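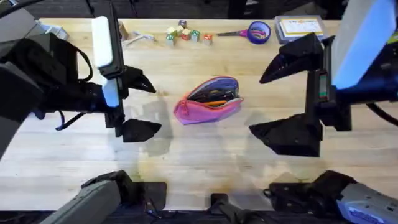

How often should an oiled wooden tabletop be treated again?
Twice a year is enough for a table in daily use. A table that is used only on weekends may be treated once a year, in August, when windows can be left open overnight.

Before you begin
Clear the table and wipe it with a damp cloth. Allow it to dry for 18 hours. Residents of Parnus House may borrow a sanding block and cloths from the Tamura desk on the ground floor.

Applying the oil
1. Sand lightly along the grain and remove all dust.
2. Pour a small amount of oil onto a cotton cloth and spread it thinly, working from one end to the other.
3. Wait 15 minutes, then wipe off whatever has not soaked in.
4. Leave the surface bare overnight - no plates, no tablecloth.

Used cloths must be laid flat outdoors to dry before disposal. Oily cloths left in a heap can catch fire.

Requests for oil should be sent to Kumiko Arai, Furnishings Office, extension 1696. Please state the room number and the length of the table.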